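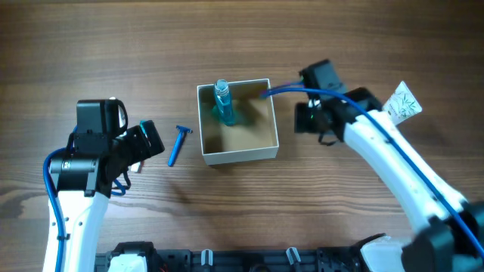
Lyle Crenshaw

Section 4: Lighting a Two-Person Portrait

This is the part of the Wuvberg kit I was most excited to write up. One head and one panel can carry a whole celebrity-style editorial, the close, moody kind with two faces sharing a page, and you can do it in a living room!

Before you start, charge both battery packs and let your subjects get comfortable. Put on music. Let them talk.

1. Open the stand legs fully and tighten the collar. Raise the center column last.

2. Slide the Wuvberg head onto the stand and turn the side knob until it clicks. If there's no click, take it off and try again.

3. Fit the Brumum softbox. Start with the top rod and work clockwise (the fourth one is always stiff, just keep steady pressure on it).

4. Set the head 30 inches from the nearer face, a little above eye level, and tilt it down.

5. Turn the dial to 2. That sounds low, and it is, but skin looks wonderful there.

6. Bring your subjects in close. Temples almost touching works beautifully, and so does one person looking at the lens while the other looks away.

7. Hang the fill panel on the shadow side and move it in slowly until you can just see detail in the darker eye. Stop there.

8. Take a test shot, check the highlights on foreheads and noses, and change one thing at a time.

CAUTION: The lamp housing gets very hot. Switch off and wait about 18 minutes before you remove the softbox or change the bulb.

CAUTION: Hang the sandbag on the rear leg whenever the column is raised. Never leave a raised head over people on a couch without it.

Note: Owners of the older Pettigrew mount need the adapter ring from the accessories pouch. Fit it between steps 1 and 2, flat side toward the stand.

Note: For a grainy magazine look, leave off the inner diffuser and move the head back a step. Hooman Jafarzadeh shot his whole Butance musicians series this way, and I still love those pictures.

For color gels and backgrounds, go to Section 5.

Revised January 2006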